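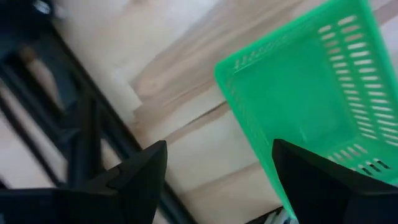 Last updated: Fri 12 January

Ollport lab trains robot arms to sort baskets with fewer demonstrations

A research team in Ollport says it has cut the number of human demonstrations needed to teach a pair of robot arms a basic sorting job. The group usually records 1000 demonstrations for a new task. With its new method, called Temba, it used 200.

The job is to pick up small plastic baskets in green, blue and black from a tabletop and group them by color. Thin walls and open slots make the baskets awkward for a two-fingered gripper, which can slip through a hole or tip the whole thing over if it comes in at the wrong angle.
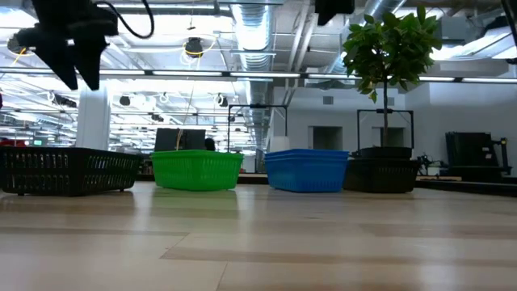 How the method works

Temba starts with a person guiding the arms through the task while cameras record from the grippers and from fixed points over the workspace. The software then breaks each recording into short stretches, such as reaching, closing on a rim or lifting, and looks for the ones the system predicts badly. Operators are asked to record more of those and to skip the parts it already handles.

"Most of what we used to collect was the arm crossing open table," said Sandra Bunting, who leads the project at Gemarham, the robotics institute where the work was done. "The hard part is the last inch before the fingers close. That is where we wanted the operators' time to go." 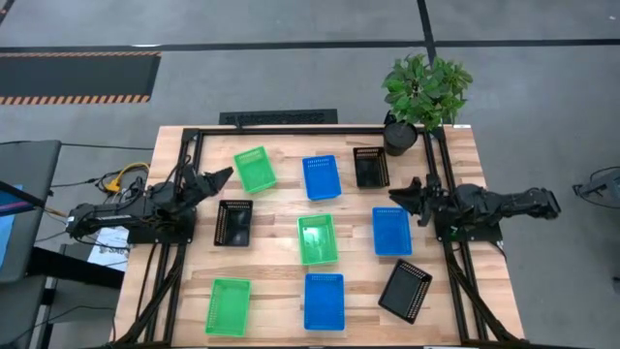 Layouts were changed between trials so the arms could not rely on a basket being in the same spot twice. A trial counted as a success only if every basket ended up in the right group without help from the operator. A dropped basket was allowed if the arms recovered it within 60 seconds.

The team reports 117 successful trials out of 200. A version trained on the full set of 1000 demonstrations, without Temba, did slightly better, but took far longer to prepare. Most failures came when two baskets lay close together and the gripper caught both rims.
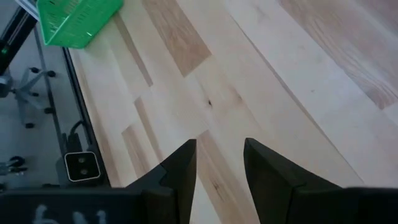 A gripper over the worktable, with a green basket to the left.

Bunting said the group will next try the method on softer items, including cloth bags. The recordings and code are to be released in September through Triltard, the institute's online archive.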